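Cleaning and storing old tin toys and construction sets

Most of the damage I see on old toys was done by somebody trying to clean them. Dust and a little rust do far less harm than a scouring pad. Go slowly, use the weakest thing that works, and stop while there is still some dirt left.

Before you start

Clear a table and lay down an old bath towel. Small parts don't bounce on a towel and they don't roll off it. Have a muffin tin or some jar lids handy for screws. Take a few pictures of the toy from every side before anything comes apart. If there is a box, a leaflet or a paper label, put it in another room until the wet work is over.

Painted and printed tin

Start dry. A soft makeup brush will lift most of the dust out of seams and wheel wells. After that, use a cotton swab dampened with plain water and test it on the underside. If color comes off on the swab, stop there and leave the toy dry-brushed. Reds and golds are usually the first to go.

If the color holds, add one drop of dish soap to a cup of water and work a small patch at a time. Wipe each patch with a clean damp swab, then a dry one. Never put printed tin in the sink. Water gets in behind the folded tabs and stays there, and you won't see the rust until it has come through.

Don't use window cleaner, nail polish remover, or anything with grit in it. Baking soda paste gets recommended a lot and it will dull the finish.

Bare steel parts

Axles, strips, plates and screws without paint can take more. For light rust, rub with a drop of sewing machine oil and 0000 steel wool, then wipe until the rag comes away clean. Heavier rust can sit in white vinegar, but check it every hour or so. I left a batch of girders overnight once and they came out gray and pitted. Rinse well, dry with a hair dryer on low, and oil lightly the same day.

Nickel plating is thin. If it is already flaking, vinegar will lift the rest of it, so stick with oil and a soft cloth.

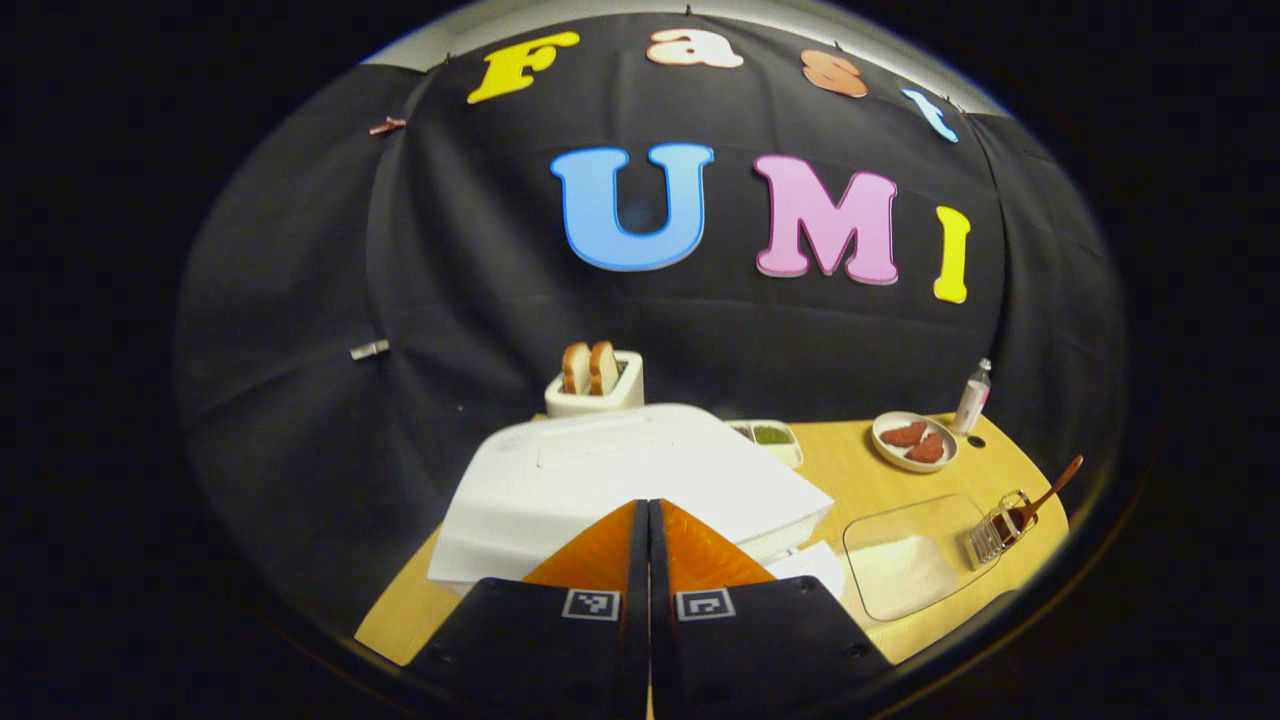 Screws and nuts are easiest to clean in bulk. Put them in a jar with a spoonful of dry sawdust and a few drops of oil, close the lid and shake for a couple of minutes. Tip the lot into a kitchen strainer over newspaper. Keep a separate strainer for this and don't put it back in the drawer.

Wind-up motors

If the key turns and the spring holds, leave the motor in its case. Put one drop of clock oil on each end of each axle, using a toothpick. More oil than that collects lint and you will have to clean it all out again. Don't spray anything in. Never open a wound spring — let it run all the way down first, and if it is stuck while wound, take it to someone who repairs clocks.

Boxes and paper

A torn corner can be held with Japanese tissue and wheat paste, both sold by bookbinding suppliers. Clear tape goes yellow and takes the printing with it when it is removed. If there is old tape on the lid now, leave it alone unless it is already falling off.

For a musty smell, set the open box inside a larger lidded tub with a bowl of dry baking soda next to it, not in it. Give it up to 4 weeks. Sunshine works faster but will fade the lid.

Batteries

Take them out of everything, including toys you use. For white crust on the contacts, use a swab with a little vinegar, then a swab with water, then dry. Wear gloves. If the crust is blue-green and the spring has gone thin, replace the spring. Ajith Krishnan showed me how to cut a new one from a cheap flashlight, and I have done it that way since.

Storage

An inside closet is better than an attic or a basement. Wrap pieces in acid-free tissue. Bubble wrap leaves rings on paint if it sits against it through a hot summer, and rubber bands melt onto whatever they are holding.

Sort parts into small zip bags by type, and write on the bag before you fill it. My Hundholm crane set has close to every part it was sold with, and with all of it bagged I can tell what is missing without tipping out the box. The Pinto sets use a slightly different thread from Hundholm, so keep those screws apart — a wrong one will go in halfway and strip the hole.

Put a packet of silica gel in each tub and change it in October, when the heat comes on.

Sandpaper

If you do need to smooth a replacement part before painting, finish with 2,000 grit, wet. Anything coarser shows through the topcoat. Don't use it on original paint at any grit.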